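Drornik forum > Learning from demonstration > Handheld grippers vs. teleop for cloth

lirent_ben
So I finally finished my comparison. Same cloth policy, trained once on 1000 handheld demos and once on teleop demos. Handheld won on corner grasps, and it wasn't close! Folding all the way through was more of a tie. Most of my demos use two grippers, one in each hand, and the wrist view is all the policy gets.

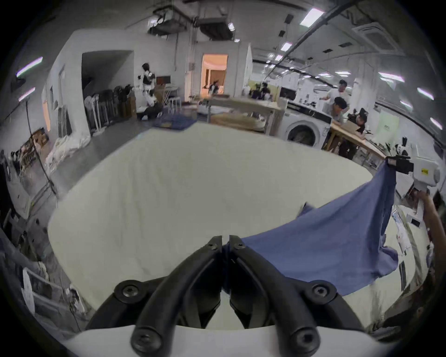 Blue garment on the cloth-covered table, one corner up in the second gripper.

undum_fan
Nice, but how many teleop demos? If it's fewer than 1000 you're just measuring data size.

lirent_ben
Fair, it was fewer (teleop is so slow, I'd still be sitting there). I cut the handheld set down to match and the gap shrank, but it's still there on corners.

W. Araújo
I don't buy it yet. We tried this at Furnival and our gap went away once we swapped the tablecloth. White under blue is an easy case. Try blue on blue?

undum_fan
+1, and more than 2 seeds please.

lirent_ben
Ran 5 seeds, I just forgot to say so, sorry. Blue on blue is a good idea though, I'll try to get to it in April. Logs are in thread 3545 if anybody wants to dig.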